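Label News / New Releases / Vinyl

Kaner return with second album "Loltcombe"

We are very happy to tell you that the second album of Kaner is finished and will come out in October. It is called Loltcombe, after the village where the band lived during the recording, and it has nine songs. Those of you who bought the first record from us will remember that it was made in one night with two microphones. For the new one they took almost a whole winter.

The story begins with an organ. In the old dance hall of Loltcombe there is a small electric organ which was used for weddings and then forgotten behind the stage. The singer of the band found it when they played there two years ago, and she asked if she could come back and record it. The village said yes, on the condition that the band would play at the spring dance. They played at the spring dance, for three hours, mostly waltzes, and one of these waltzes is now the last song on side A.

The organ has a slow vibration in the low keys and it is never completely in tune. At first the bass player wanted to repair it. After some days he tuned his bass to the organ instead, and the whole album stands a little lower than normal pitch. If you try to play along at home, please know that your guitar is fine.

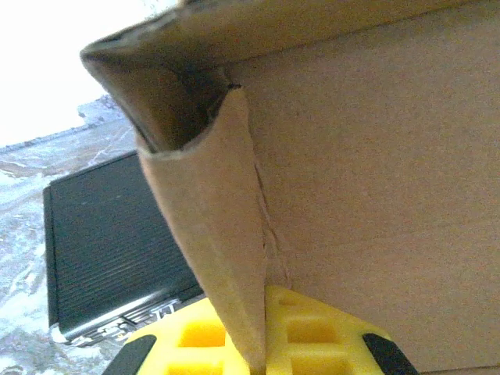 Written by the Duvville Records mail order desk

The drums were recorded in the kitchen of the hall, which has tiles on all walls and gives a hard, short echo. You can hear it best on "Salt Road" and on the long instrumental "Ķēniņš". This last title is the Latvian word for king. The drummer's grandmother used it for her rooster, and the melody comes from a song she used to sing when she fed him. It is the only piece on the album without organ, and for me it is the strongest one, but in our office we do not agree about this. My colleague prefers the quiet songs on side B.

The mixing was done here in Duvville on our old tape machine. The band asked for very little reverb and no correction of the voice. In "Two Coats" there is a breath before the second verse that is louder than the verse. We offered to take it out, they said no, and now I would miss it.

Some practical information. The first pressing is 4000 copies on black vinyl. There are also 200 copies on dark green vinyl, which we sell only by mail order, one per customer. Both have a printed inner sleeve with all lyrics, and the two Latvian verses are translated. The whole album runs 42 minutes. A CD will follow in November, and the download is included with every LP.

The first song, "Ferry Light", can be heard on our site from September. Orders open on the same morning at 10 a.m. -- last time the colored copies were gone before lunch, so please do not write to us in the evening with sad messages.

The band will also play a short tour in late fall. We are still waiting for two of the halls to confirm, and the dates will be in the next newsletter.

59 shares | 2 comments

Tags: Kaner, new album, vinyl, organ, preorder

© Duvville Records | Contact | Unsubscribe | Back to top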